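# Do you write a rule for mixed bins, or leave it to the operator?

**stemgate_ops** – 8:40 am

We're rewriting the good practice sheet for our two-arm sorting cells and I'd like to hear how other shops handle a few things. The old sheet runs 62 lines and most people stop reading after the first ten.

The draft so far:

- One item type per bin. If a bin has to hold two types, it goes on the job card.
- Only one arm over a given bin at a time. The other arm parks or works its own bin.
- Hand speed capped at 200 mm/s whenever a person is inside the taped line.
- Tall items stand upright in the bin and get gripped near the top.
- Bins go back to the marked spots on the table before each run.

The one I can't settle is the second. Half my crew wants it as a hard rule in software. The other half says it's fine as a line on the sheet.

**two_jaw_tom** – 9:05 am

Hard rule. We had it as a written line for most of a year at our site and had three arm-to-arm bumps, all of them over a shared bin. Put in a zone lock, no bumps after that. A line on a sheet doesn't stop a program somebody edited at 5 pm.

**brosedton_line4** – 9:22 am

Disagree, at least for slow work. A zone lock cost us a lot of cycle time because the second arm sat waiting for a bin it was only passing by. We're at 300 mm/s with covers on the jaws and a low force limit, and we let the arms share. The written rule says the second arm has to hold outside the rim until the first one lifts clear. That has been enough for us.

**two_jaw_tom** – 9:31 am

If the second arm has to hold until the first is clear, that IS a zone lock. You're just trusting the programmer to write it every time.

**brosedton_line4** – 9:40 am

Fair, but there's a difference between holding at the rim and holding at home. Your version sends it home, mine doesn't. I'd put the distance in the rule and leave the method up to the site.

**quietcell** – 10:15 am

Whatever you pick, tie it to your risk assessment and write down who signed off on it. Our auditor didn't care which way we went. She wanted to see that the sheet, the program and the assessment all said the same thing, and ours didn't. The sheet had a speed from an older gripper. It took us two weeks to clean that up.

Also your fourth line needs more detail. "Near the top" means something different to everyone. Give a number for each item, measured from the base.

**flerel_user** – 11:02 am

Second what quietcell said about grip height. We keep it in the Flerel recipe under the item number, so the sheet only says "use the recipe height." Ours for the tall cylinder is in recipe 1737 and no one is allowed to override it from the pendant.

I'd drop the marked spots rule, though. If your vision finds the bins, tape on the table is one more thing to keep up.

**stemgate_ops** – 11:20 am

Keeping the marked spots. Our vision finds the bins, but reach gets bad near the table edges and I don't want people sliding the white one out there to make room.

Good point on grip height. I'll move it to a table by item number.

**two_jaw_tom** – 11:34 am

Is there a rule for labeling the grippers? We swapped a left and right pair after cleaning once and spent the whole morning chasing an offset.

**stemgate_ops** – 11:48 am

Yes, every gripper gets a label on its side and the number goes in the log at each change. It's in the maintenance section, which I didn't paste.

**namboodiri_cell** – 1:10 pm

It would help to see the layout. How close are the bins to each other? My answer on sharing would change depending on whether the arms have to cross.

**stemgate_ops** – 1:25 pm

Close. Red in the middle, blue to the left of it, white on the right. 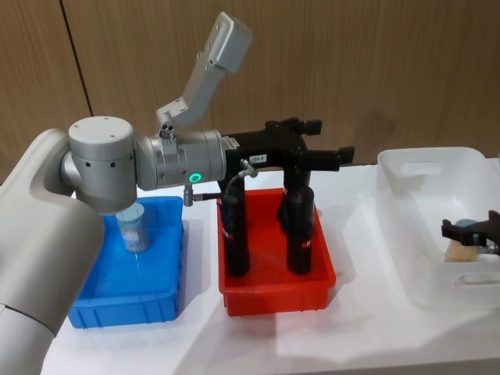
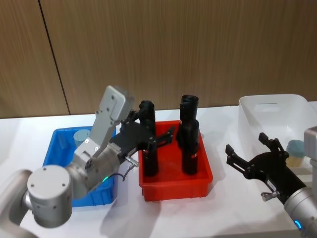 **namboodiri_cell** – 1:52 pm

Does the one-arm-per-bin rule still apply if the second arm is stopped but powered?

**quietcell** – 2:06 pm

Treat a powered arm as a moving arm. It can get a command at any time, so it stays outside the bin unless it's locked out or in a monitored stop that your safety controller checks. We wrote that in as its own line, right under the sharing rule, and gave it a place in the operator training.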